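Laying the cloth and setting the glass
Speaker notes, service training session, Vudero
Version 3, 2019-04-17. Slides by Þórey Ásgeirsdóttir, notes by Keith Pryor.

Slide 1. Title
Wait for the doors. Say who I am and that the session runs 60 minutes with questions at the end. Handout is on the chairs. Anyone who came for the wine pairing talk wants the other room, down the stairs.

Slide 2. Scope
White cloth, bare of pattern, on a rectangular table. Stemless clear glass. No runners, no placemats, no colored linen. Those are covered in the afternoon by Valdemar and I will not take questions on them.

The material comes from the Clivodance refit in January, when the dining room went from bare tables to cloth. The floor staff had never laid cloth for paying guests. Most of the faults I will list were found in the first 10 services.

Slide 3. Terms
Drop: the length of cloth hanging below the table edge.
Face: the side of the cloth that goes up. On hemmed linen, the hem is turned to the underside.
Lay line: the edge or fold you align to before anything else goes down.
Cover: one place setting, all of it, glass included.
Read these out. The kitchen side uses "cover" to mean a guest, and last time that cost us five minutes.

Slide 4. Pressing and storage
A cloth that is pressed and then folded in four will carry three folds to the table. Long fold first, then across. If the cross folds are made while the cloth is still warm from the press they set hard and will show through the whole service. Leave the cloth flat until it has cooled.

Rolling is better than folding if there is shelf depth for it. Clivodance had no shelf depth. They fold in four and accept the marks, and steam the top surface in place when there is time.

Do not stack folded cloths higher than 10. The bottom ones pick up creases that are not on any fold line, and those are harder to remove than the folds.

Slide 5. Laying
Two people for the long tables, one for the rest. Put the folded cloth at the center, open the long fold first, then open toward each side. Do not shake it out over the table. It lands crooked and it moves air across anything already set nearby.

Align one long edge, then check the opposite one. If both long edges cannot be made parallel to the table, the cloth was cut or hemmed off square and should go back. Svend Bjarnason sent back a whole delivery from Cabrera on this point and was right to do so. An edge that slants by the width of a finger over the length of the table is visible from the door.

Smooth from the center outward with the flat of the hand. Light folds near a corner will usually go with one pass. If they come back, the padding underneath has bunched – lift the cloth and fix the padding.

Slide 6. Light
Side light shows every fold. Overhead light shows very few. Check the table under the light the guests will have, with the blinds where they will be during service.

A white cloth is also never evenly white in a room. Lamps, people and chair backs put soft gray bands across it, and new staff will try to smooth them out. Step to one side and look again. If the band moves with you it was your own shadow. If it stays put and there is no ridge under the hand, leave it alone.

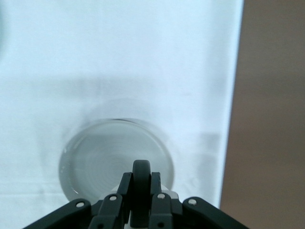 The glass goes down last. I get asked why, and the answer is practical. Cutlery and plates can be slid a little on cloth without harm. A glass that is slid will drag the cloth and raise a fold in front of the base, and the fold then has to be worked out with the glass lifted clear. Set it once, from above, and release.

Slide 7. Checking a clear glass
Hold it up against the light before it goes on the tray. Look through the wall, then down through the mouth at the base. From above, the rim should read as one unbroken circle. A chip shows as a gap or a bright point that does not travel when the glass is turned. Ordinary highlights travel.

Rings in the base are usually part of the glass. Limescale is dull and has no clean edge. If in doubt, wipe with a cloth dampened in white vinegar, rinse, dry and look again. If the mark is still there after that, it is in the glass.

Clear glass on white cloth is hard to see from standing height. This matters for the staff more than the guests. Reach for it low and from the side, and do not pass a plate over it on the assumption that you will notice it.

Slide 8. Position
House rule at Clivodance is above the tip of the knife, one hand's width in from the table edge at the nearest point. Other houses differ. Pick one and write it down.

For a drinks-only table the glass stands alone, and the only reference is the cloth edge. Sight along the hem, not along the floor or the wall. Old buildings are not square.

Slide 9. Costs
Clivodance budgeted 2000 for the first year of linen, laundry excluded, and went over it. Bjartur Hedegaard has the breakdown and has agreed to send it to anyone who writes to him. Main overrun was replacement of scorched cloths in the first weeks. The press had been set for a heavier fabric.

I do not have figures for the Prirnura site. They hire their linen – different calculation.

Slide 10. Common faults
Hem turned up on one side only. Cloth laid face down.
Drop uneven at the short ends.
Padding visible past the cloth.
Fingerprints on the upper half of the glass. Carry it by the lower third.
Glass set on a fold. It will rock, and the guest will find out before you do.

Leave this slide up during the practical.

Slide 11. Practical
Split into pairs. One cloth and one glass per pair. First person lays, second person checks, then swap. The checker does not touch the cloth. I walk the room and say nothing until everyone has had a turn at both.

If there is time, dim the overheads, open the blinds and have each pair check their table again.

Slide 12. Questions
Likely ones: starch (light, if at all), cloth clips (outdoors only), polyester (see handout, second page). Return cloths to the bin by the door, unfolded.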